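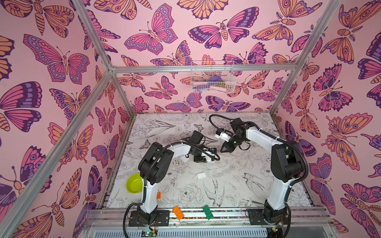

3.2 Access to the cell in small handheld devices

Compartment geometry was recorded for each device in the Leltmont set before any cell was taken out. We noted whether the opening sat at the end or in the middle of the body, the height of the surrounding walls, and the type of contact at each end. Devices with a sealed pack were left out and are treated separately in Section 5.

The work surface was white, printed with fine black line drawings of plants, insects and birds. The same surface was kept for all devices. Its print made the outline of a white housing harder to trace in still pictures than on the plain gray board used by Mac Giolla in the Civodau survey, and outlines were therefore drawn by hand.

A screwdriver was the only tool permitted. The point of entry was coded by the nearest contact: spring end, terminal end, or side wall. Entry at the terminal end is shown in Figure 4, where the compartment is at the top end of the body and holds a single AAA cell lying diagonally in the view. The coiled spring is at the opposite end.

Figure 4. Screwdriver shaft at the terminal end of a AAA cell in an open compartment with raised white walls.

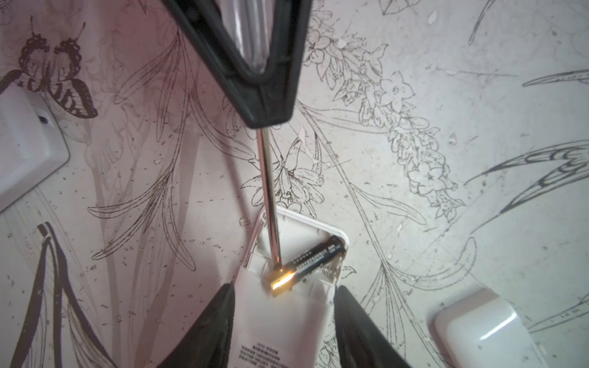

Entry at the spring end was coded separately even when the shaft was later moved along the side wall. Where a shaft touched both a contact and the wall, the first point of touch was used. Of the 600 removals in the set, 2 could not be coded under this rule and were dropped. Spring deformation was scored after each removal on the 5-point scale of the Robichaud protocol, with the compartment empty and the cover set aside.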